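Workshop notebook, July
Folding fan day, Kongkaew bench

Set up after lunch at the small table with the grid cloth, the bamboo or reed screen pulled across behind. The fan is out and partly open, with the tape, the glove and a snack bag still keeping it company.

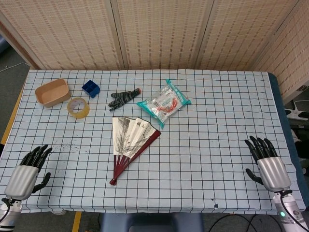 What I'm working on

The fan with the dark red ribs, the one with gray ink painting on the left of the leaf and the column writing on the right. I have been wanting to get to this one for weeks! It goes in the log as 742. The plan is to learn how it folds, write that down properly, and make a blank leaf to the same pattern so we can practice on paper that doesn't matter.

I love how much is going on in such a simple object. Every rib swings on the one pivot, and the paper does all the work of keeping them spaced. The guard stick is much thicker than the ribs and solid, and it gives you something to hold while the rest of the thing moves (I must have opened and closed it far too many times just for the pleasure of it).

Opening and closing

Opened it in stages, holding the guard and letting the ribs follow. Went as far as a wedge and stopped there for the first look. I want to know how each fold sits before going wider, and a half-open fan shows that better than a flat one. Both the mountain folds and the valley folds are easy to follow with a fingertip.

Closing is where I was clumsy. If you push from the outer edge, the leaf wants to bunch. Walk the ribs together from near the pivot, a few at a time, and the paper drops back into its own creases. Lovely feeling when it does. Tried it left-handed too and it's harder, so whoever does the next session should try both.

Practice leaf

Used the Plikura paper, sheet 908. Cut the arc with the big compass, scored the folds from the pivot outward with a bone folder, then folded every second line by hand. First attempt was a mess at the narrow end: my score lines wandered and by the last few folds everything leaned to one side. Second attempt much better! Marking the lines at both the inner and the outer arc, and joining them with a ruler, fixed nearly all of it.

Grain matters more than I expected. With the grain running up the middle rib the folds come out crisp. Turned a quarter, the same paper cracks a little along the ridge. Wukow paper still to try, it's softer and I have a good feeling about it.

Opened and closed the second leaf 4 times without ribs, pinching the narrow end. Holds its shape. Would love to get one to 2000 on proper ribs by the end of the month and see what the creases look like then.

Notes on the table

The grid cloth is great for this. You can line up a straight edge by eye and see right away if an arc is drifting. I'd like to keep it on this table for all the paper work, and maybe get a second one for the Indau bench.

Packing tape is no good for leaf repairs, so don't be tempted when it's right there within reach. Too stiff, it fights the fold and then lifts. Thin paper strip and paste for anything on a practice leaf, and no repairs of any kind on 742.

Same goes for work gloves. Fine for moving the screen, hopeless for feeling a crease. Clean dry hands for the fan. And snacks before or after, please (I am writing this to myself as much as anyone).

The open tan container has low sides that flare a bit, and I'd like to try one like it for finished leaves. Slips go in flat and come out again without catching a corner.

Next time

Wukow leaf, grain up the middle.
Draw the rib profile at full size, guard stick separately.
Ask Kongkaew side if they have spare ribs in any dark wood.
Copy the fold spacing into the big log, my pencil version is already smudging.

Stopped at 4:30, fan closed and back in its sleeve.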